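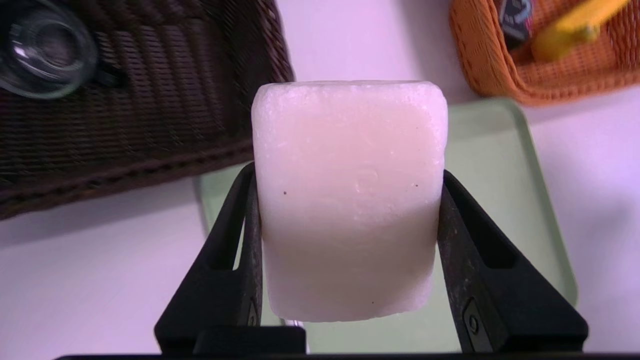

The Soap Shift

Évan Rolland has picked up a bar of soap 207 times since breakfast, and he would like it known that he has not washed his hands once.

He does the picking up at arm's length, through a pair of handles that look like something from a hedge trimmer and move a robot on the other side of the bench. When he squeezes, the robot's two black fingers squeeze. When he sneezes, they do something we all agreed to delete. Each attempt is saved as an episode, which consists of the view from the little camera at the wrist, the position of every joint, and a line of plain English saying what he was supposed to be doing. "Pick up the soap." "Put the soap in the tray." "Take the soap out of the tray." By midafternoon the wording takes on the tone of a parent at a swimming pool.

Fatis, the company that pays him, occupies the upper floor of a former button factory and is trying to teach machines to tidy up. Its founders used to write rules for this. The rules filled a binder and produced a robot that could put a mug on a shelf, provided it was that mug and that shelf and nobody had opened the blinds. Now they collect demonstrations instead, thousands of them, and feed them to a model that is meant to work out for itself what all the grabbing has in common. The binder props up a monitor.

"People imagine I'm programming it," Rolland says. "I'm more like a babysitter with a very repetitive child, except that I'm the one repeating."

Soap is his least favorite object and everyone else's favorite, for the same reason. It is pale and smooth and has very little on its face to help a camera decide which way round it is. This one has a faint circle pressed into the front, nearly the same color as everything around it, and a few dark specks. The specks have become a matter of policy. Early on, the model got suspiciously good at one particular bar and hopeless at its replacement, and somebody spent most of a week in November establishing that it had been steering by a blemish. The bars are now swapped on a schedule. Rolland keeps the retired ones in a drawer and says he will never buy soap again.

Then there is the scenery. A robot that has only seen soap on a bare table will be baffled by soap in a bathroom, so the bench is dressed. The pale green tray is a regular. So are a dark wicker basket, an orange mesh one, and whatever glass can be found, glass being the thing that cameras like least. Between episodes Rolland shuffles these about according to a list that comes up on a screen, and he is supposed to follow it to the letter, because people left to their own devices are terrible at being random. They line things up. They put the nice basket at the back. The first month's data, I was told, could be sorted by operator from the way each one arranged the furniture.

The list is the work of Lærke Sveinbjörnsson, who runs the collection floor and reviews what comes off it. She watches episodes at eight times normal speed with her chin on her fist, and can reject one before I have located the soap. Too slow. Too neat. Hesitated. Hit the basket and pretended he hadn't.

The last kind used to go in the trash. These days she keeps a good many, as long as the operator recovers, and has even asked for more fumbling. A model trained on flawless grasps has no idea what to do after a bad one, and it will have plenty of bad ones. The trouble is that skilled people fumble unconvincingly. "It looks like bad theater," she says. "Évan does a sort of gasp with the arm."

Downstairs from Fatis is a rival of sorts, Grikomeck, which gathers nothing by hand and generates its examples in simulation, where soap is perfectly obedient and costs nothing per bar. The two staffs share a kitchen. Relations are cordial, though the Grikomeck people have a habit of mentioning how many episodes they made overnight, and Sveinbjörnsson has a habit of asking whether any of them squeaked.

I was allowed a turn. The quota for a beginner is 40 good episodes in an afternoon, and an experienced hand does more than 50 in an hour on a simple task. I managed eight. The fingers are hollow triangles of plastic, scuffed gray on the inside, and there is a moment as they close when you want very badly to feel something, and feel a handle. I squeezed too hard and too early. I approached from angles that Sveinbjörnsson, reading over my shoulder, described as "creative."

She kept six of the eight. One was rejected for hesitation and the other because I had said sorry to the soap, which didn't affect the data but did make Rolland laugh and bump the table. He took the handles back, checked the list, moved the tray a hand's width to the left and typed the next instruction. It was "Pick up the soap."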